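바구니와 덩어리로 시작하는 연필 정물: 넓은 여백이 있는 화면 그리기

작성 2022년 2월 19일
분류: 소묘 기초 / 정물

연필 정물을 처음 배우는 사람에게 흔히 권하는 소재는 사과, 컵, 병이다. 좌우가 비슷하고 윤곽이 분명해서 틀린 곳을 찾기 쉽다. 그런데 이런 소재만 오래 그리면 윤곽선부터 닫고 안을 칠하는 버릇이 붙는다. 이 글에서는 윤곽이 불규칙한 연노란 덩어리와 짜임이 있는 바구니를 쓴다. 앞의 것은 면을 보는 연습이고 뒤의 것은 무늬를 줄이는 연습이다. 두 가지를 따로 그려 본 다음 흰 바닥 위에 함께 놓고 한 장으로 마무리한다.

순서는 Trelton 화실의 기초반에서 쓰는 것을 따랐다. 원래 과정을 만든 사람은 Orestis Stefanou이고, 바구니 부분은 나중에 Ruwan Pramanik이 고쳐 쓴 것이다. 채색은 다루지 않는다.

준비물

연필은 HB, 2B, 4B 한 자루씩이면 된다. 화실에서는 Brirnitz 연필을 쓰지만 다른 것도 괜찮다. 다만 한 장 안에서 상표를 섞으면 같은 4B라도 흑연 색이 달라 보일 수 있으니 하나로 맞춘다.

종이는 Nodar 스케치북의 124그램짜리를 기준으로 설명한다. 표면이 너무 매끈한 종이는 어두운 면을 여러 번 겹칠 때 흑연이 밀린다. 너무 거친 종이는 바구니의 가는 가닥이 종이 결에 묻힌다. 종이를 새로 살 때는 구석에 4B로 진한 네모를 하나 칠하고, 그 위에 다시 2B를 올려 보면 차이를 알 수 있다.

지우개는 떡지우개와 각진 지우개 두 가지가 필요하다. 떡지우개는 Rüegg 것을 쓴다. 손으로 주물러 끝을 납작하게 만들면 바구니 가닥의 밝은 윗면을 닦아 낼 때 편하다. 각진 지우개는 모서리를 칼로 잘라 가며 쓴다.

그 밖에 깎는 칼, 손 밑에 받칠 이면지, 긴 대나무 꼬치나 뜨개바늘이 있으면 좋다. 꼬치는 각도와 비례를 잴 때 쓴다. 연필로 재도 되지만 길이가 짧으면 넓은 화면에서 수평을 확인하기 어렵다.

소재 고르기

덩어리는 감자처럼 한쪽이 넓고 다른 쪽이 좁은 것이 좋다. 껍질을 벗긴 감자, 점토로 뭉친 것, 반죽 덩어리 모두 쓸 수 있다. 고를 때는 색보다 표면을 본다. 홈이나 꺾인 면이 한 군데쯤 있어야 그릴 거리가 생긴다. 완전히 둥근 것은 공을 그리는 연습과 다르지 않으니 피한다. 점토라면 손바닥으로 굴려 동그랗게 만든 뒤 책상 모서리에 가볍게 눌러 면을 낸다. 감자라면 칼로 한두 군데를 깎아 낸다.

색은 밝은 것이 초보자에게 낫다. 진한 색은 그림자와 물건 자체의 색이 섞여서 어디까지가 그림자인지 헷갈린다. 연노란색이나 크림색이면 밝은 곳과 어두운 곳의 차이가 조용하게 드러난다. 대신 차이가 작으므로 천천히 봐야 한다.

바구니는 얕고 긴 것을 고른다. 깊은 바구니는 안쪽이 거의 보이지 않고 바깥의 짜임만 그리게 된다. 얕은 쟁반형은 안쪽 벽과 바닥이 함께 보여서 공간을 이해하기 쉽다. 테두리가 밧줄처럼 꼬인 것이면 더 좋다. 꼬임의 방향이 바뀌는 곳에서 모서리가 도는 것을 알 수 있다.

1단계. 덩어리를 선 없이 보기

먼저 덩어리만 그린다. 종이를 펴고 연필을 들기 전에 눈을 가늘게 뜨고 본다. 윤곽을 따라가지 말고 가장 밝은 곳과 가장 어두운 곳을 하나씩 정한다. 그다음 중간 밝기의 면이 어디서 꺾이는지 본다. 처음에는 면이 잘 안 보인다. 그럴 때는 고개를 좌우로 조금 움직여 본다. 움직이는 동안 밝기가 갑자기 바뀌는 곳이 있으면 거기가 면의 경계다.
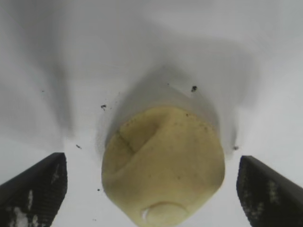
감자 모양의 연노란 덩어리. 왼쪽 위에서 가운데로 휘어진 홈이 비스듬히 지나간다.

홈은 선으로 긋지 않는다. 처음 그리는 사람은 홈을 보면 진한 선부터 하나 긋는데, 그러면 덩어리 위에 실을 붙인 것처럼 된다. 홈에는 내려가는 면과 올라오는 면이 있다. 빛이 오는 쪽의 벽은 어둡고 그 건너편 벽은 밝다. 둘을 따로 칠한 뒤 가장 깊은 곳만 연필을 세워 짧게 눌러 준다. 홈이 끝나는 쪽은 점점 힘을 빼서 주변 면과 섞이게 한다.

반짝이는 부분이 있을 때도 비슷하다. 번들거리는 면은 하얗게 남기되, 그 둘레의 밝기를 한 단계 낮춰야 빛나 보인다. 종이를 그대로 남겼는데 빛나지 않는다면 흰 부분이 모자란 것이 아니고 주변이 너무 밝은 것이다. 주변을 2B로 한 번 더 눌러 준다.

2단계. 덩어리의 큰 꼴 잡기

HB로 연하게 시작한다. 가장 넓은 곳의 너비를 꼬치로 재고, 높이가 그 너비에 비해 긴지 짧은지 확인한다. 그런 다음 곧은 선 몇 개로 바깥 꼴을 잡는다. 곡선으로 시작하면 어디가 튀어나오고 어디가 들어갔는지 놓치기 쉽다. 곧은 선이 만나는 모서리는 나중에 문질러 둥글리면 된다.

넓은 쪽과 좁은 쪽의 차이는 실제보다 작게 그리는 경우가 많다. 손이 자꾸 대칭으로 가려고 하기 때문이다. 꼴을 다 잡았으면 종이를 거꾸로 돌려서 본다. 거꾸로 봤을 때 달걀처럼 반듯하면 다시 재야 한다.

안쪽 면은 바깥 꼴을 잡은 뒤에 나눈다. 덩어리가 튀어나온 곳은 작은 언덕처럼 생각하고 언덕의 꼭대기, 빛을 받는 비탈, 빛을 등진 비탈로 나눈다. 경계선은 아주 연하게 긋는다. 이 선은 나중에 칠에 묻혀 없어져야 한다.

3단계. 덩어리에 명암 넣기

명암은 세 단계로 시작한다. 밝은 면은 종이 그대로 두고, 중간 면은 HB로, 어두운 면은 2B로 고르게 칠한다. 이때는 부드럽게 잇지 않는다. 종이를 오려 붙인 것처럼 딱딱해 보여도 그대로 둔다. 이 상태에서 한 걸음 물러나 봤을 때 덩어리로 보이면 면을 제대로 나눈 것이다. 납작해 보이면 잇는다고 해결되지 않으니 면의 위치를 고친다.

그다음 경계를 푼다. 손가락으로 문지르지 말고 연필을 눕혀 짧은 선을 겹친다. 손기름이 묻으면 그 자리는 지우개가 잘 듣지 않는다. 선의 방향은 면의 방향을 따라간다. 둥글게 넘어가는 곳에서는 선도 조금씩 방향을 틀어 준다.

표면의 작은 점은 맨 나중에 찍는다. 점이 눈에 잘 띄어서 먼저 그리고 싶어지지만, 일찍 찍으면 그 주변을 칠할 때 번진다. 전부 옮길 필요도 없다. 점이 몰린 곳에만 크기를 달리해서 몇 개 넣고 나머지는 비운다. 같은 간격으로 찍으면 무늬가 되어 버린다.

덩어리 연습은 10분씩 끊어서 여러 장 하는 것이 한 장을 오래 붙드는 것보다 낫다. 한 장이 끝날 때마다 덩어리를 조금 돌려 놓는다. 홈이 옆으로 돌아가 거의 안 보이는 각도도 한 번은 그려 본다. 점토나 반죽은 마르면 금이 가고, 깎은 감자는 시간이 지나면 색이 변한다. 오래 쉴 때는 랩을 씌워 둔다.

4단계. 바구니의 상자 찾기

바구니는 짜임을 전부 잊고 상자로 시작한다. 얕은 바구니는 위가 넓고 아래가 좁은 상자다. 위쪽 테두리를 먼저 그리고, 바닥 자리를 그 아래에 그린 다음, 네 모서리를 비스듬히 잇는다. 안쪽이 보이는 각도라면 안쪽 바닥도 같이 그려 둔다. 바깥 바닥과 안쪽 바닥은 높이가 조금 다르다. 같은 높이에 그리면 바구니가 종이처럼 얇아진다.

테두리는 한 줄로 그리지 않고 두께가 있는 관으로 생각한다. 관의 윗면, 옆면, 안쪽 면이 있다. 모서리가 둥근 바구니라면 모서리에서 관이 휘어지는데, 이곳은 각도에 따라 조금 높아 보이기도 한다. 보이는 대로 재서 그린다. 머릿속으로 테두리가 수평이라고 알고 있어서 휘어 오르는 부분을 눌러 그리는 실수가 잦다.

상자를 그릴 때는 보이지 않는 뒤쪽 선까지 연하게 그어 본다. Pramanik의 수업에서는 이 선을 끝까지 지우지 않는다. 뒤쪽 선이 있으면 바닥이 기울었는지 금방 알 수 있다. 완성작으로 쓸 그림이면 짜임을 넣기 직전에 떡지우개로 눌러 뺀다.

5단계. 꼬인 테두리

꼬인 테두리는 비스듬한 마디가 이어진 것으로 본다. 먼저 관의 위아래 경계를 연하게 긋고, 그 안에 사선을 일정하지 않은 간격으로 넣는다. 마디 하나는 길쭉한 S자에 가깝다. 가까운 쪽의 마디는 크고 또렷하게, 먼 쪽은 작고 흐리게 그린다. 뒤쪽 테두리는 마디를 하나하나 나누지 않아도 된다. 밝은 띠 하나와 어두운 띠 하나면 충분하다.

사선의 방향은 앞쪽 변에서 정한 것을 끝까지 가져간다. 다만 모서리를 돌면 보이는 방향이 달라진다. 이 부분이 어려우면 수건을 비틀어 둥글게 놓고 따로 한 장 그려 본다. 수건은 마디가 굵어서 도는 모양이 잘 보인다.

마디 사이의 골은 4B로 짧게 눌러 준다. 골 전체를 같은 힘으로 긋지 말고 아래로 갈수록 힘을 준다. 마디의 윗면에는 납작하게 만든 떡지우개를 한 번씩 찍는다.

6단계. 짜임 줄이기

바구니 옆면은 줄과 칸으로 되어 있다. 가로로 몇 줄이 지나가고, 그 줄 안에서 가닥이 볼록했다가 들어가기를 되풀이한다. 이것을 다 그리려고 하면 중간에 지쳐서 왼쪽은 꼼꼼하고 오른쪽은 거친 바구니가 된다. 처음부터 어디를 자세히 그리고 어디를 줄일지 정해 두어야 한다.

정하는 방법은 이렇다. 앞면에서 빛과 그림자가 만나는 구역을 하나 고른다. 그 구역에서는 가닥의 볼록한 모양, 사이의 골, 윗면의 밝은 부분까지 그린다. 구역에서 멀어질수록 가닥의 모양은 빼고 골의 어두움만 남긴다. 더 멀리 가면 골도 짧은 점으로 바꾼다. 끝 쪽은 고른 중간 톤이면 된다.

안쪽 벽은 바깥보다 단순하게 간다. 가로 결만 연하게 긋고, 가닥 사이의 틈으로 뒤쪽이 비치는 곳이 있으면 그 자리를 밝게 남긴다. 틈을 나중에 지우개로 파내면 가장자리가 뭉개지므로 처음부터 피해서 칠하는 쪽이 깨끗하다. 안쪽 바닥은 결의 방향만 알 수 있으면 된다.

줄은 바구니의 기울기를 따라야 한다. 옆면이 안으로 기울어 내려가는 바구니인데 칸을 수직으로 세우면 옆면이 서 버린다. 칸을 넣기 전에 위 테두리와 바닥을 잇는 기준선을 양 끝과 가운데에 그어 둔다. 나머지 칸은 이 선들 사이에서 조금씩 기울기를 바꾼다.

7단계. 두 물건 놓기

바구니와 덩어리를 각각 그려 봤으면 함께 놓는다. 덩어리를 바구니 안에 넣는 배치는 다음으로 미루고, 이번에는 바닥 위에 떨어뜨려 놓는다. 흰 탁자와 밝은 벽이 있으면 따로 천을 깔 필요가 없다. 눈높이는 바구니 안쪽 바닥이 띠처럼 얇게 보일 정도로 맞춘다. 더 높이면 바구니가 평면도처럼 되고, 더 낮추면 안이 사라진다.
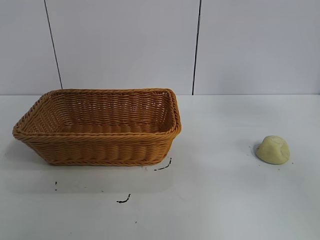 큰 물건이 한쪽에 있고 작은 물건이 반대쪽에 있으면 가운데의 빈 바닥이 세 번째 물건 노릇을 한다. 그래서 종이에 옮길 때는 빈 바닥의 너비를 먼저 잰다. 바구니의 길이를 꼬치에 표시하고, 그 길이가 빈 바닥에 몇 번 들어가는지 본다. 바구니부터 그리고 나서 남는 자리에 덩어리를 넣으면 거의 언제나 둘 사이가 좁아진다. 손이 빈 곳을 못 참기 때문이다.

작은 물건은 크게 그리지 않는다. 공들여 연습한 것이라 키우고 싶어지는데, 덩어리가 커지면 바구니가 장난감처럼 줄어든다. 작은 채로 두고 대신 밝기 차이를 분명하게 준다. 작은 물건이 넓은 여백 옆에 있으면 크기에 비해 눈길을 많이 받는다.

종이는 가로로 쓴다. 두 물건의 바닥이 닿는 높이를 연하게 표시하고, 위쪽 여백을 아래쪽보다 넓게 둘지 반대로 할지 정한다. 정하기 어려우면 성냥갑만 한 네모를 몇 개 그려서 그 안에 위치만 바꿔 넣어 본다. 이 작은 그림은 잘 그릴 필요가 없다. 바구니는 길쭉한 네모, 덩어리는 점으로 충분하다.

8단계. 그림자와 흰 바닥

흰 바닥은 칠하지 않는 것이 기본이다. 그러나 그림자까지 빼면 물건이 뜬다. 바구니 밑에는 퍼지는 회색 그림자를 넣는다. 가장자리가 흐린 그림자는 HB를 눕혀서 아주 얇게 여러 번 깐다. 바닥과 바구니가 닿는 선만 2B로 좁게 눌러 주면 무게가 생긴다. 닿는 선에서 멀어질수록 힘을 빼고, 끝은 휴지로 두드려 종이 색으로 돌려보낸다.

그림자가 퍼지는 방향은 두 물건이 서로 맞아야 한다. 따로 연습한 그림을 옮겨 그리면 이 방향이 어긋나기 쉽다. 연습장은 덮어 두고 실제로 놓인 것을 보고 새로 그린다.

벽과 탁자의 경계는 가장 약한 선으로 둔다. 자를 대고 그으면 그 선만 앞으로 나온다. 손으로 긋고, 바구니 뒤를 지나는 부분에서는 잠시 끊어도 된다. 벽이 탁자보다 어두우면 벽에 톤을 얇게 깔고 경계선은 지운다. 톤의 차이만으로도 경계가 보인다.

자주 나오는 문제

바구니가 한쪽으로 쏟아질 것 같다. 바닥 선과 테두리의 기울기가 따로 놀고 있다. 종이를 거울에 비춰 보고, 상자 단계의 뒤쪽 선을 다시 그어 확인한다.

덩어리가 돌처럼 무거워 보인다. 어두운 면에 4B를 너무 일찍 썼다. 밝은색 물건은 가장 어두운 곳도 2B로 충분한 경우가 많다. 떡지우개로 전체를 한 번 눌러 한 단계 올리고, 홈의 깊은 곳만 다시 누른다.

짜임이 벽돌담처럼 보인다. 칸의 크기와 진하기가 모두 같다. 멀어지는 쪽의 골을 지우고, 가까운 쪽의 가닥에 둥근 윗면을 넣는다. 가닥의 윗면은 밝고 골은 어둡다는 차이만 살려도 담처럼 보이지는 않는다.

종이가 번들거린다. 같은 자리를 세게 여러 번 눌러서 흑연이 종이 결을 메웠다. 그 위에는 더 올라가지 않는다. 떡지우개로 들어낸 다음 약한 힘으로 다시 쌓는다. 8월처럼 습한 때는 종이가 무르기 때문에 더 빨리 이렇게 된다. 쓰지 않는 스케치북은 봉투에 넣어 세워 둔다.

가운데가 허전해서 자꾸 무언가를 넣고 싶다. 넣지 말고 그림을 벽에 붙여 하루 둔다. 다음 날에도 허전하면 물건을 추가하기 전에 바구니 그림자의 길이를 먼저 살핀다. 그림자가 실제보다 짧게 끝난 경우가 많다.

연습 일정

따로 정해진 것은 없지만 화실에서는 덩어리만 3장, 바구니 상자만 3장을 그린 뒤에 짜임으로 넘어간다. 두 물건을 함께 그린 것은 7장을 모아 한꺼번에 본다. 장마다 바구니와 덩어리 사이의 거리를 바꾸고, 종이 뒷면에 연필 종류와 빛이 온 방향을 적어 둔다. 고정액은 다 모아 본 다음에 뿌린다. 뿌린 뒤에는 떡지우개가 듣지 않는다.

다음 글에서는 같은 바구니에 천을 걸쳐 놓고 그린다. 천은 무늬가 없고 다림질하지 않은 것으로 준비한다.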